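8월 17일 화요일

아침에 일어나니 허리가 뻐근했다. 어제 책 상자를 옮긴 탓이다. 커피를 내리고 빵 한 조각으로 아침을 때웠다. 비가 온다고 했는데 오전 내내 흐리기만 했다.

오늘은 번역 원고 4장을 끝내기로 마음먹은 날이었다. 70쪽에서 시작해 73쪽까지밖에 못 갔다. 하루 종일 앉아서 세 쪽이라니 한심하다. 농기구 이름이 계속 나오는데 우리말로 뭐라고 해야 할지 모르겠는 게 많았다. 외할머니가 쓰시던 말 중에 비슷한 게 있었던 것 같아서 엄마한테 전화를 했다. 엄마도 기억이 안 난다고 하셨고, 대신 이모 무릎 수술 이야기를 한참 하셨다. 수술은 11월로 잡혔다고 한다. 그때 내려가 봐야 할 것 같다. 기차표는 미리 끊어야겠다.

점심은 어제 남은 카레를 먹었다. 감자가 다 풀어져서 국물이 걸쭉했는데 어제보다 나았다. 먹고 나서 바로 앉으니 졸음이 쏟아져서 동네를 한 바퀴 걸었다. 세탁소 옆 분식집이 문을 닫고 임대 종이가 붙어 있었다. 거기 김밥을 자주 사 먹었는데 아쉽다.
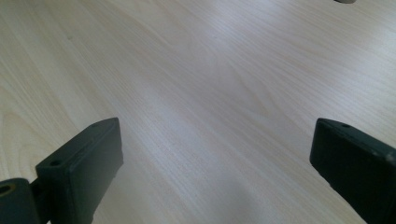 돌아와서는 책상에 앉아 답장을 두 통 썼다. 하나는 디팍 셈왈 씨에게 보냈다. 원문에서 뜻이 애매한 문장이 있어 물어봤는데, 지난번에도 이틀 만에 답을 준 사람이라 이번에도 금방 올 것이다. 다른 하나는 출판사에 보냈다. 마감을 2주만 늦춰 달라고 썼다가 지우고, 다시 썼다. 결국 보냈다. 보내고 나니 속은 편하다.

저녁에 피터르 훅스트라 씨한테서 문자가 왔다. 토요일 독서 모임 장소가 바뀌었다고 한다. 원래 가던 카페가 내부 공사에 들어가서 이번에는 도서관 2층에서 모인다. 이번 책은 아직 반도 못 읽었다. 앞부분의 이민선 이야기는 재미있는데 중간부터 등장인물이 너무 많아져서 자꾸 앞으로 돌아가게 된다. 이름을 종이에 적어 가며 읽어야겠다.

여덟 시쯤 드디어 비가 왔다. 베란다에 널어 둔 수건을 급히 걷었는데 두 장은 이미 젖어서 다시 빨았다. 창문을 닫으니 덥고 열면 들이쳐서 손가락 한 마디만큼만 열어 두었다.

내일은 원고부터 하고 메일은 오후에 볼 것. 쌀도 떨어져 가니 사 와야 한다.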